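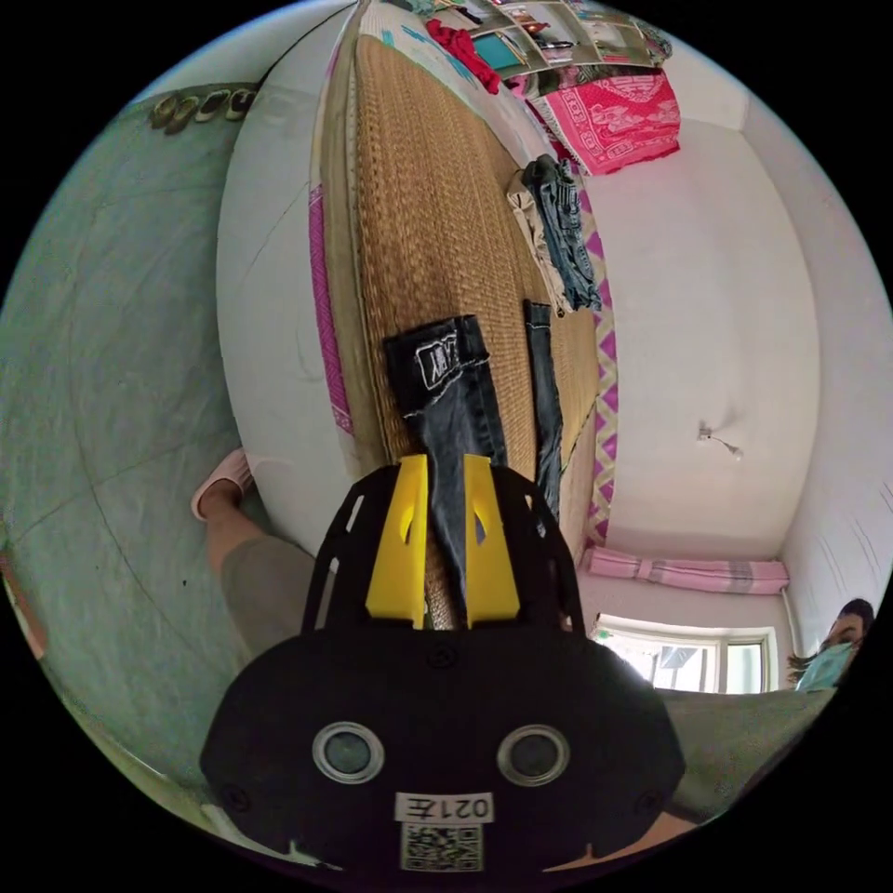
Ikhsan Liew writes that the lichen on his family's sandstone marker at Flokdale had hidden the last two lines of the inscription, that a wire brush removed the lichen, and that it also removed the last two lines. He asks what he should have used.

A soft natural-bristle brush and clean water, and on that particular stone possibly neither. Notes on cleaning and reading old headstones are collected below, with the small amount of kit that can be made up at home.

Before touching the stone

Check who owns it and who controls the ground. In a churchyard the permission of the incumbent is needed and sometimes more than that. In a closed burial ground, ask the council.

Press the top of the stone lightly with one flat hand. If it moves at all, stop there and report it. Do not kneel in front of a leaning stone.

Tap the face with a knuckle. A dull or drummy note means the surface has parted from the stone behind it. Sandstone laid with its bedding upright does this often, and the lettered skin can come away in one sheet. Leave it dry, photograph it and go no further.

Water and brushes

Rainwater from a butt is good enough if strained through an old cotton cloth. Carry it in a garden sprayer that has never held weedkiller; mark the sprayer with paint so it stays that way. Set the nozzle to a mist.

Wet the stone from the bottom upwards. Dirty water running down a dry face leaves streaks that are slow to fade.

Brushes: a 40 mm natural-bristle paint brush for the face, a stencil brush for the letters, wooden cocktail sticks for moss in the deeper cuts. Wrap any metal ferrule in insulating tape. Discard sticks when the point splays.

Do not use bleach, washing-up liquid, vinegar, brick cleaner, wire wool or a pressure washer. Bleach leaves salts in the stone, and these push the surface off from behind as they crystallise. Vinegar dissolves limestone and marble.

Do not wash a stone when frost is expected within the next few nights. October is generally the end of the season on exposed sites.

Lichen

Leave it, as a rule. Some crusts are older than anyone likely to read the stone, and many churchyard species are slow to return. Where a growth covers a date, try the light method first. Loose moss may be lifted off with the fingers once damp.

Reading worn letters with side light

Most inscriptions that look lost can be read with light from a low angle. On a west-facing stone this happens without help in the late morning, for a short time. Otherwise use a mirror.

A cheap frameless mirror tile, glued to a square of thin board with the edges taped, does the job and fits in a rucksack. Stand it to one side of the stone, out of the shadow, and turn it until the light rakes across the face. Take three photographs: light from the left, light from the right, light from above. A 3 read from one side only is easily taken for an 8, and a 7 for a 1.

On a dull day, hold a torch close to the stone and have a second person stretch a dark blanket over both.

Chalk, flour and shaving foam are still recommended in older guides. All three leave residue in the pores. Rubbings with wax are safe only on sound slate and brass, and need permission as well.

Writing it down

Use a soft pencil, which will write on damp paper. Copy line for line, with the mason's spelling and capitals. Put square brackets round anything supplied by guesswork, and a dash for each letter that cannot be read. The surname Wynne at Flokdale was entered as Wynn for years on the strength of a tidy copy that had corrected the stone.

Note the material, the direction the face looks, and the condition of the foot. Masons' names are often cut small near ground level, behind the grass. Part the grass by hand; strimmer cord scars soft stone at exactly that height.

Kit after use

Rinse brushes in plain water and hang them bristles down. Empty the sprayer, leave the cap off overnight, and store the mirror face to face with a folded towel.

Contact | Copyright Povotico Household Notes | Back to top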